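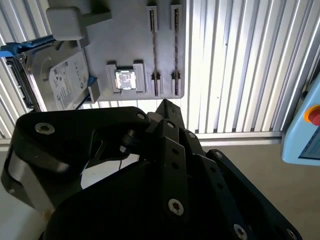
From the Lultent bench came word that wrists ache a good deal less by Friday, and that the mornings feel oddly quiet.

We've heard much the same all over Skarkton now that the robot arms help with the old desktops (up to 4,000 a year!).

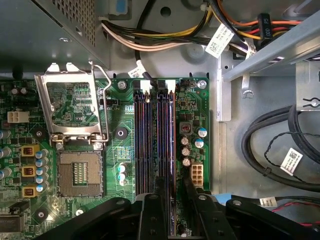 Desktop work at Skarkton.

People who used to lean over open cases all day now set up fixtures and check parts, and plenty of them

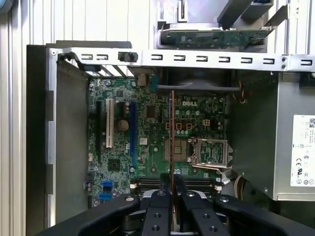

have asked to learn the programming side too, so a second course starts in February.

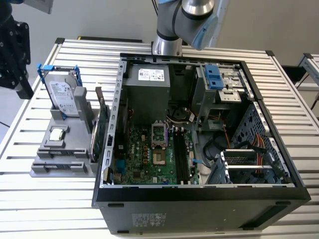 Will anyone lose their place on the bench?
Everyone keeps their job and their hours.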